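Ticket: Urnus powerchair joystick mount, drift to the left after charging
Product: Brurnon tubing clamp with Stornora control pod
Status: open (was closed, reopened by us)

Customer reports that the chair pulls left for the first few metres after an overnight charge, then straightens up. First-line reply was to recalibrate the joystick. Customer did that. Still pulls left. First-line reply was then to recalibrate it again, and the ticket was marked solved.

I don't think it was solved. Reopened.

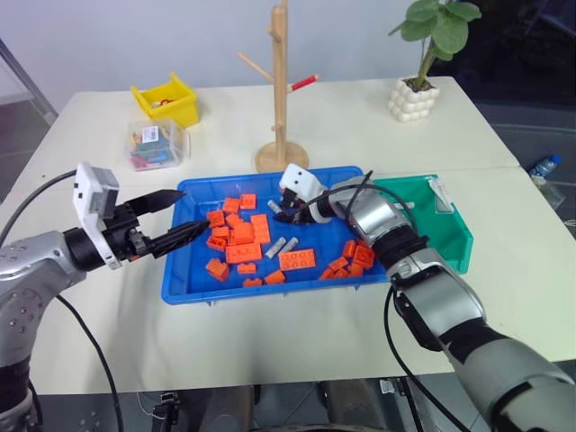
Muthu Kandasamy
Second-line support, mobility accessories

What we have been told so far, and how far I believe it.

"It's the carpet." The customer's hall has a carpet with a pile, and somebody suggested the castors were dragging. The chair does it on the kitchen tiles too. She said so in her first message, second paragraph. Ruled out.

"It's tyre pressure." The Urnus has solid tyres. Ruled out, and I would like whoever pasted that in to read the product page.

"It's the clamp slipping." More likely. The Brurnon clamp is meant to be fitted with the rubber sleeve between metal and tube. If the sleeve is missing the pod can twist a degree or two when someone leans on it getting in and out. Asked for a check with a pencil mark across clamp and tube. Customer's husband did it, left it overnight, and the mark still lined up in the morning. So the clamp isn't moving, at least not that night. I've asked for three more nights before I cross it off.

"It's firmware." This is the answer from Stornora, and it is their answer to most things. They say version 205 fixes "centre point behaviour on wake". The customer is already on 205. When I pointed this out they asked me to confirm she was on 205. I sent the screenshot again.

6th September
Customer rang. It drifted again this morning, worse than before, and she clipped the door frame. No injury, scratched paint. I have told her to set the chair to its lowest speed until we get to the bottom of this, and to wait before moving off. She was polite about it, more than I would have been.

She also mentioned that the charger light goes green at 90 per cent now instead of full. That isn't in any of the earlier notes. Possibly nothing, but it started the same week as the drift.

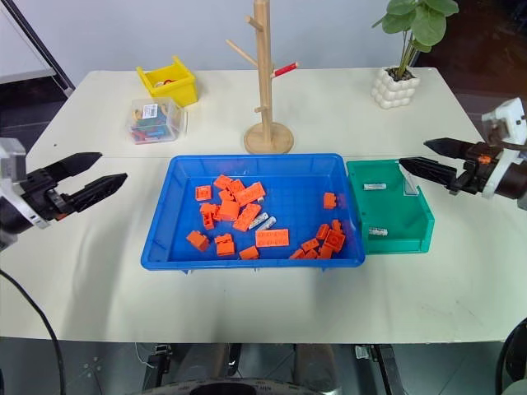 On the charger, then. The pod takes its centre reading when it wakes. If it wakes while the charger is still plugged in, the reading might be taken at the wrong voltage and be off until the pod corrects itself. That would fit the drift going away after a few metres. It would also fit recalibrating having no effect, as she does that in the afternoon with the charger put away. It's a guess. I have had good guesses before that were wrong.

Test requested, in this order:
1. Unplug the charger with the pod switched off. Wait one minute. Switch on. Drive straight along the tiles.
2. Next morning, switch on with the charger still in, then unplug and drive.
3. Write down which morning was which. Please don't rely on memory.

Agarwal (the dealer) wants to swap the whole pod and be done. Fine by me if they're paying, but they did that on a similar ticket in May and the new pod did the same thing within 59 days. I'd sooner have the test results first.

Error log from the pod received. It holds the last 1000 entries and nearly all of them are "wake OK", including the morning she hit the door. So the log can't be trusted to tell us what OK means. Asked Stornora for the limits it uses. No reply yet.

Leaving this open. Please do not close on a timer.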